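Section 4: Settling In at the Sandwich Station

Read this section after the arm has been bolted down and the safety check in Section 3 has been signed. It covers the first shifts with the Zistotari arm, and it is written for the people who will stand next to it, whichever job they had at the counter before.

We have set up a fair number of these stations at Famgate kitchens by now, and the mechanical side tends to go smoothly. What takes longer is the part where a crew that has built sandwiches by hand for years finds its day rearranged. Please give that part the time it needs. The lunch rush will still be there next week.

4.1 Who does what

The arm takes over the stacking: picking up each layer, carrying it across, and setting it down on the plate. Everything before and after that stays with people. Someone still slices, portions, loads the tray, checks the finished plate and talks to the customer, and someone decides when a tomato is too soft to serve.

In the Cornden kitchen, the first to switch over, the two people who used to stack now take turns as loader and finisher. Solange Barbosa, who ran that crew through the change, asked us to put one thing in writing for other sites: swap the two roles at every break. The loader's job is quieter than it sounds and a whole shift of it can feel long, while the finisher gets all the conversation.

NOTE: The station is not a reason to run a shift one person short. The loader and finisher roles must both be filled whenever the arm is in Serve mode.

4.2 Before the first order

1. Wash your hands and put on gloves, as you would for hand assembly.

2. Wipe down the tabletop, the tray and the fingers of the gripper. Use the kitchen's usual food-safe spray on a cloth, and keep it away from the cable and the wrist joint.

3. Press Hold on the panel and wait for the steady light. Never load the tray while the light is blinking.

4. Set the tray down on its mat and turn it gently until it stops.

5. Put a clean plate on the plate mark.

6. Step back past the floor line, say "clear" out loud, and wait for your partner to say it back. It feels a little silly for the first couple of days – do it anyway.

7. Press Practice. The arm will build one sandwich at slow speed and then park itself.

CAUTION: Keep hands, sleeves and apron strings out of the work area until the arm has parked. If something slips, press Hold first and reach in second, even when the fix would take you only a moment.

4.3 Loading the tray

Loading is where your old skills count the most. A cook who has stacked thousands of sandwiches knows without thinking which slice will tear and which piece of lettuce will slide, and the arm knows none of it.

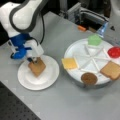

Good loading comes down to giving every piece its own spot near the rim, with open space beside it for the fingers to come down. With the first slice of bread already pinched over the plate, the cheese, the patty, the red round and the green hexagon of the build and the second slice all wait around the outside of the divided tray, and that is the habit to get into. Pieces that overlap a neighbor may come up together. Bread deserves a bit of extra care, as the gripper holds a slice by squeezing it, and a very fresh loaf will show the marks. At the Nogueira site they let the bread rest before slicing and had far fewer plates sent back.

If a layer lands crooked, let the arm finish and park, then straighten the sandwich by hand. Write it on the shift sheet all the same. Those small notes are what we use when we adjust the program, and they come from the person who was standing there.

4.4 When you would rather do it by hand

Any member of the crew may press Hold and go back to hand assembly, with no need to ask first. Large special orders usually go faster that way, and so do allergy orders, which must always be made by hand on a separate board. Press Park before you start, and write "hand" and the time on the shift sheet.

Questions about shifts and roles go to Catríona Ó Súilleabháin at extension 61. For faults with the arm itself, turn to Section 9.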